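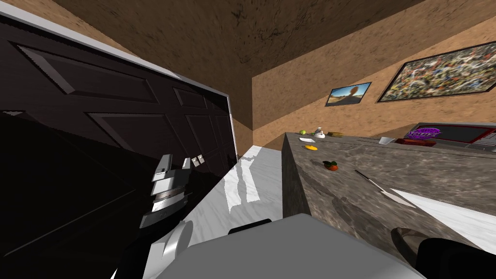
Jussara Arruda asked, when the first draft of these rules went round, why a simulated kitchen needs a knife rule at all, given that no one can be cut by a rendered blade. The answer is in section 3, and the draft was changed in two places as a result of her question.

Salari kitchen episodes: data card and rules of practice
Maintained by the Dulter simulation group. Current revision: October.

1. What is in the set

Salari holds 4,000 simulated episodes of two-armed manipulation in furnished kitchens. Each episode has a rendered view from the robot, joint positions for both arms, gripper state and a text instruction. There are 157 room layouts. Layouts vary in wall, floor and worktop texture, in door type, and in what hangs on the walls. Small items are placed on the worktops by a sampler, so fruit, crockery, packaging and cutlery turn up together in arrangements a tidy person would not choose.

All images are rendered. No real homes were recorded and no people appear.

2. Scope of the rules

The rules below apply to anyone adding episodes, editing labels or publishing results on the set. They are house rules. They do not replace any safety standard that applies to a physical robot, and a policy that passes every check here has not been shown to be safe on hardware.

"Must" marks a rule that the validator enforces. "Should" marks a rule checked by a reviewer.

3. Sharp items

3.1 Every knife must carry the tag "sharp" in the scene file, whatever the instruction says. An untagged knife fails the build.

3.2 An arm must not cross the blade side of a sharp item at a height below 12 cm unless the instruction names that item.

3.3 A sharp item must be picked up by its handle. Episodes where the gripper closes on the blade are kept, but they are moved to the "violations" folder and never used as demonstrations.

3.4 Handing a sharp item from one arm to the other is not allowed in this revision.

The reason for applying these in simulation is that habits carry over. A policy trained on Nuchit, our earlier set, learned to sweep the worktop with its forearm to reach fruit at the back. Nothing in the simulator penalised this. The same motion on a bench robot would have dragged a knife off the edge.

4. Doors and handles

4.1 Doors must have a working latch model or be marked "fixed". A door that looks operable and is not should be listed in the layout notes.

4.2 An arm must release the handle before the base moves — the exception is the "pull and back away" task, which has its own force limit of 30 N.

5. Viewpoint

5.1 Tilted views are valid data and must not be rotated to level before release. The camera pose is stored with each image.

5.2 Views partly blocked by the robot's own arms or grippers must be kept. Removing them gives a set that is cleaner than anything the robot will have to work from.

5.3 Labels should cover only what can be identified in the view. If a labeller cannot tell a loaf from a banana, the label is "food item, elongated". The sampler's own name for the object is stored in a separate field, and the two should not be merged.

6. Wall pictures and printed surfaces

Pictures on walls are decoration. Objects shown inside them must not be labelled as objects in the room. Rosângela Nogueira found this error in the Nutent import and wrote the check that now catches it. Logo-like designs on packaging should be labelled as such, without a guess at the brand.

7. Known problems

Marble floors produce bright reflective patches that the depth estimator reads as holes. Use the stored depth.
Stone worktops with the same texture on the front face give weak edges. Placement near the edge is less reliable in these layouts.
Cups are rigid and empty. Spill rules are therefore not tested.
Rule 3.2 is measured from the gripper tip and ignores the wrist. A fix is planned — until then, reviewers should look at wrist clearance by hand.

8. Reporting a breach

Open an issue with the episode number, the rule number and the time step. Do not delete the episode. If a published result depended on it, say so in the issue and rerun with the episode excluded.

9. Changes in this revision

3.1 now applies to all knives, not only those named in the instruction (J. Arruda).
3.3 keeps violations in place of discarding them (J. Arruda).
Section 6 added (R. Nogueira).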